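Nahtübungen am Gewebepad - Galerie
Kursraum Virnstead, Stand 18. März 2024

Auf dieser Seite geht es um die fortlaufende Naht und den Einzelknoten am Übungspad. Wer den Grundkurs schon hinter sich hat, kennt die Pads von Cerkwood: eine Hautschicht mit feinen Poren und Fältchen, ein gerader Schnitt, dazu dunkler Faden, der sich vom Untergrund gut abhebt. Das Skript von Fatemeh Kazemi liegt in der Ausgabe vom Januar im Kursraum aus, die Seitenzahlen im Text beziehen sich darauf.

Geübt wird in kurzen Blöcken. Zuerst kommt das Fassen des Fadens, dann die Schlinge, dann der Knoten. Das Durchziehen dauert am Anfang am längsten und macht auch die meisten Schwierigkeiten, vor allem wenn das lange Ende quer über dem Pad liegt.

Erstes Bild: Die Spitzen stehen nur wenige Millimeter auseinander, die Schnittlinie verläuft unter ihnen hindurch.

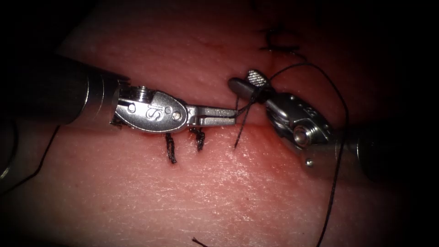
Im ersten wie im zweiten Bild hält der Nadelhalter den schwarzen Faden mit den Spitzen. Die geriffelte Greiffläche gehört jeweils zum anderen Instrument.
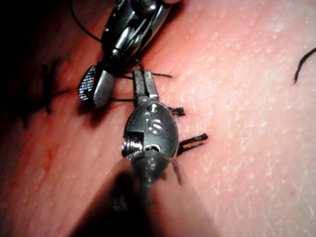
Drittes Bild: eine Fadenschlinge über den beiden leicht geöffneten Backen, links davon zwei kurz geschnittene Enden im Gewebe. 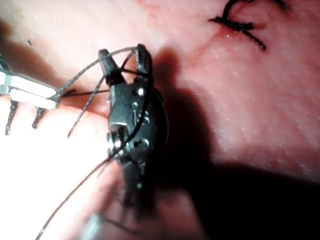
Zum Faden: Wir verwenden den geflochtenen von Yazdani in Schwarz. Auf einer Spule sind 800 Meter, abgelängt wird vor dem Kurs. Bitte nicht länger zuschneiden als im Skript auf Seite 4 angegeben. Zu lange Fäden verdrehen sich und rutschen unter das Instrument. Zu kurze reichen für den dritten Gegenknoten nicht mehr.

Die Schlinge soll locker liegen, bis das freie Ende gefasst ist. Erst danach wird gezogen, und zwar flach über dem Pad und zu beiden Seiten gleichmäßig. Wer nach oben zieht, hebt den Schnittrand an, und bei den älteren Pads reißt dann die obere Schicht ein. Das freie Ende möglichst kurz halten - es lässt sich leichter durch die Schlinge holen und bleibt nicht an den Backen hängen.

Beim Abschneiden bleiben beide Enden so lang, dass man sie noch sicher fassen kann. Im Kurs werden die Knoten am Schluss einzeln nachgeprüft, und an einem zu knapp gekürzten Ende lässt sich der Sitz nicht beurteilen. Der Abstand der Stiche zueinander ist auf Seite 7 angegeben, der Abstand zum Rand auf Seite 8.

Ein Pad kann mehrfach genutzt werden. Alte Fäden werden mit der kleinen Schere aufgeschnitten und mit der Pinzette herausgezogen, nicht mit den Fingern. Reste im Stichkanal stören beim nächsten Durchgang. Gereinigt wird mit lauwarmem Wasser und etwas Seife, danach das Pad offen liegen lassen und erst trocken in die Jinus-Box zurücklegen. Pads mit eingerissenem Rand kommen in die untere Box, sie reichen noch für reine Knotenübungen.

Im letzten Kursjahr wurden 107 Pads verbraucht und 1.212 Einzelknoten in die Übungsbögen eingetragen. Die Bögen liegen im Ordner neben der Tür. Wer einen zweiten Bogen braucht, nimmt sich einen und trägt oben die eigene Kursnummer ein.

Nachbestellungen für Pads und Faden bitte mit der Artikelnummer 516 an die Kursleitung.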